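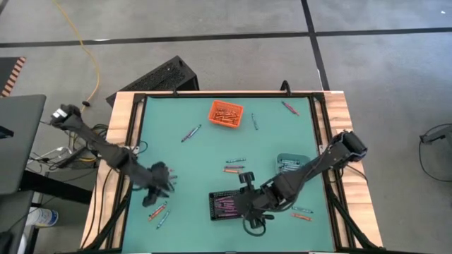

Orange crayons in the orange basket, teal crayons in the teal basket, pink and purple crayons in the black one. Some loose crayons are still on the mat.

Why do we sort things?

Do you have a drawer at home where everything lives together? Pens, string, a rubber, one old key? When you need the key, you must move all the other things first. Sorting is the answer to this drawer. To sort means to put things in groups, so that the things in one group have something the same.

Crayons are very good for learning to sort, because we see the difference between them quickly. But there is more to think about than it seems, so let us go slowly.

First you need a rule

Before you pick up the first crayon, you must decide what makes a group. This is called the rule. The rule can be colour. It can also be length: long crayons here, short crayons there. It can be "has a paper cover" and "has no paper cover". One crayon can be in a different group each time, and the crayon did not change at all. Only the rule changed.

Try it with a friend. Sort ten crayons with a secret rule and let your friend guess what the rule is. Colour is easy to guess. If you choose "crayons with a flat end", it can take a long time!

One basket, two colours

Look again at the black basket. It has pink crayons and purple crayons together. Is this a mistake? It depends on the rule. If the rule says "only one colour in each basket", then yes. But if the rule says "colours which are close to each other", then pink and purple can be good neighbours.

People do this often when they have more colours than baskets. Imagine you have a box with 16 colours and only three baskets. You cannot give a basket to every colour. So you make families. Red, orange and yellow can be one family. Blue and green can be another. Then comes the difficult question: where does brown go? You may put it with the reds, or you may make a basket for "all the others". Both are allowed, if you remember what you decided.

The colour of the basket can help

An orange basket for orange crayons is a kind of label. You do not need to read anything. Even a small child who does not know letters yet can see where an orange crayon belongs.

A black basket does not tell us this. We have to look inside, or stick a piece of coloured paper on the front. If your containers at home are all the same, for example yoghurt pots, you can draw a line on each pot with the crayon that belongs in it.

What is a crayon made of?

Most crayons are made of wax and pigment. Wax is soft enough to rub off on the paper. Pigment is a very fine coloured powder. The wax is melted, the pigment is mixed in, and the warm liquid goes into a mould. A mould is a form with holes in the shape of a crayon. When the wax is cold it is hard again, and the crayon comes out.

This is also why you should not leave your crayons on a sunny windowsill. They can become soft, bend and stick together, and then no one can sort them any more.

Which colour is it really?

Some crayons look almost the same when you look only from the outside. A dark blue, a dark purple and a black one can be hard to tell apart. Do not guess. Take a piece of white paper and make a small line with each. On the paper the colour shows itself much better.

Teal is another difficult one. It is a colour between blue and green. Some people call it blue and others call it green, and they can argue about it for a whole afternoon. If you have a basket for teal, the argument is finished.

Try it yourself

You need: a pile of crayons, three or four small baskets or bowls, and a table with some free space.

1. Spread the crayons out so that they do not lie on top of each other.
2. Say your rule aloud.
3. Put one crayon in each basket, to show what belongs there.
4. Sort the rest. If you are not sure about a crayon, leave it on the table until the end.
5. Now tip everything out and sort it again with a new rule.

There are two ways to do step 4. You can take any crayon and look for its basket. Or you can take one colour, for example orange, and collect all of it before you begin the next colour. Use a clock and find out which way is quicker for you. With 100 crayons you will notice a difference more easily than with ten.

Words to remember

Sort: to put things in groups.
Rule: what the things in one group have the same.
Pigment: the powder which gives the colour.
Mould: a form for making shapes.

More from Brelemura for Young Readers

Why does a rubber make crumbs?
How paper is made from old paper
Where do the odd socks go? A sorting game for two
What is inside a pencil?
Mixing colours: blue and yellow
90 small things to do on a rainy day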